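Reference > Materials and Finishes > Coatings > Gloss and Sheen

Sheen (surface finish)

Sheen is the degree to which a surface reflects light in a mirror-like direction. In coatings and sheet goods it is treated as a property separate from color, although the two affect each other in use. A white panel with high sheen and a white panel with low sheen may match in color under diffuse light and look clearly different under a single lamp.

Terms

The words gloss and sheen are often used for the same thing. In stricter use, gloss refers to reflection measured at a steep or middle angle, and sheen to reflection measured at a low, grazing angle. A coating can read as flat when viewed head-on and still show a bright band when viewed along its length. Long corridors and ceilings lit from windows at one end are the usual places where this is noticed.

Trade names for sheen levels are not uniform. Flat, matte, eggshell, satin, semi-gloss and gloss are common in North America. One maker's satin may fall in the same range as another maker's eggshell. The Zevico line of interior coatings is sold in 4 levels, numbered and without names.

Causes

Sheen depends mainly on the roughness of the surface at a very small scale. A smooth film sends most of the reflected light in one direction. A rough film scatters it. In paint, roughness is controlled by the ratio of pigment to binder and by flatting agents such as fine silica. As the film dries and shrinks, particles near the top produce an uneven surface.

Application also matters. Thick coats, slow drying and low temperature can each shift the result. Rolling and spraying the same can of paint may leave two visibly different areas. Touch-ups on satin and higher finishes often show for this reason.

Measurement

Gloss is measured with a glossmeter, which directs a beam at the surface at a fixed angle and records the light reflected at the equal and opposite angle. The result is given in gloss units, relative to a polished black glass standard. Three angles are in general use:

- 20 degrees, for high-gloss surfaces
- 60 degrees, for most surfaces
- 85 degrees, for low-gloss surfaces

A surface that reads below 10 units at 60 degrees is normally measured again at 85 degrees. Readings taken at different angles cannot be converted into one another. Curved and textured surfaces give unreliable values.

Choice of finish

Low-sheen finishes hide dents, seams and uneven plaster. Many are harder to wash, and rubbing can polish them into shiny spots. High-sheen finishes clean easily and show defects in the surface below. Worktops, enclosures and backdrops are often specified by sheen as well as by color, with side panels in gray or another quiet tone to limit stray reflections. 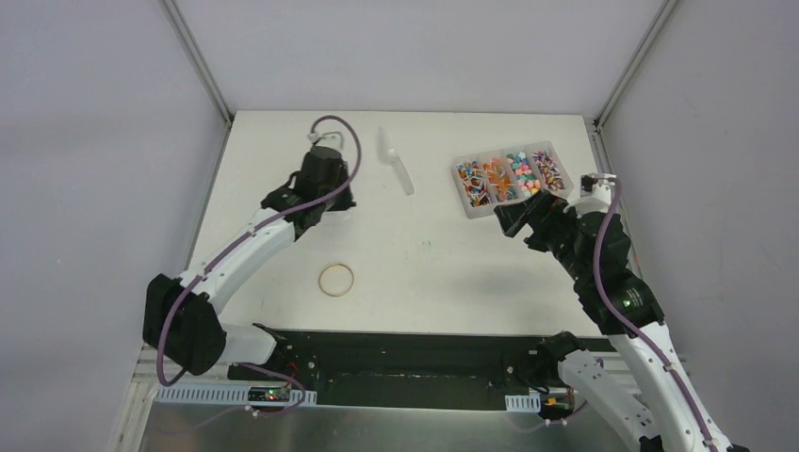
Changes with age

Exterior coatings lose gloss as sunlight breaks down the binder. Loose pigment may then collect on the surface as a powder, a condition known as chalking. Interior coatings change more slowly. Floors and handrails may gain sheen where they are rubbed and lose it where they are scratched.

See also: Burnishing; Chalking; Flatting agent; Haze

Category: Surface finishes | Paint and coatings | Optical properties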